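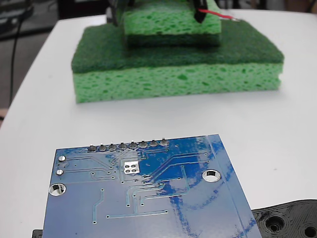

## Repair evenings move to the library annex

The monthly repair evenings are starting up again, this time in the annex behind Girolstead library. The old room on Kalinowski Street is being rewired and won't be open before November. The annex is smaller, so please book a place by phone or at the front desk. Walk-ins will be seen if a bench is free.

Bring one item per visit. Lamps, radios, toasters, fans and toys are all fine. Microwaves and anything that runs on gas are not. If you have the charger or the manual, put it in the bag too – last winter a lot of bench time went on hunting for the right plug.

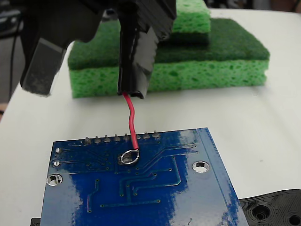
The fee stays the same. There is no charge for labor, and parts are sold at what we paid for them. We can order most things through Zudlow, but allow two weeks, and leave a number where we can reach you. Items not picked up after 80 days go to the parts shelf.

A few people have asked what kinds of jobs we take on. Loose cords and dead switches make up most of it. Cracked cases can often be glued. Sealed battery packs go to the county drop-off, and we'll give you the address. Sewing repairs are on hold until the Jesora machine comes back from service.
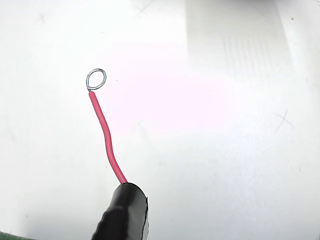
**Lech Wieczorek**

I took over the booking sheet from Zuzanna Kwiatkowski in the spring, and she has kindly agreed to stay on for the lamp bench. Her notes on old sockets are in the blue folder by the door. Please put them back when you're done.

We now have 135 names on the mailing list and room for 10 repairs an evening, so expect a wait for the first couple of dates. If you can't make your slot, call the desk and the next person will get it. 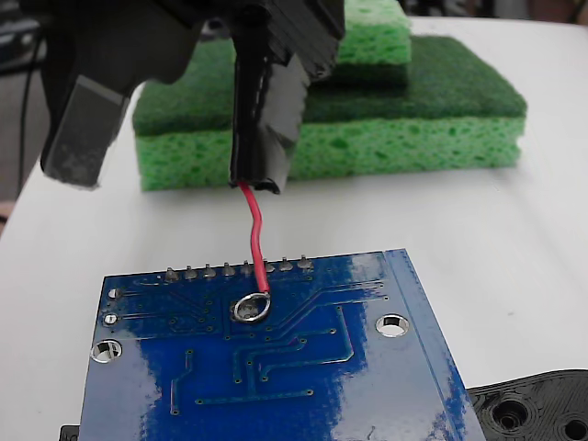 **Can I stay and watch my item being fixed?**

We'd like you to. Pull up a stool, and if you want to do part of the work yourself, tell whoever is at the bench before they open the case.

Doors open at 6 and the last item is taken at 8. Parking is on the street side only – the lot behind the annex is locked at night.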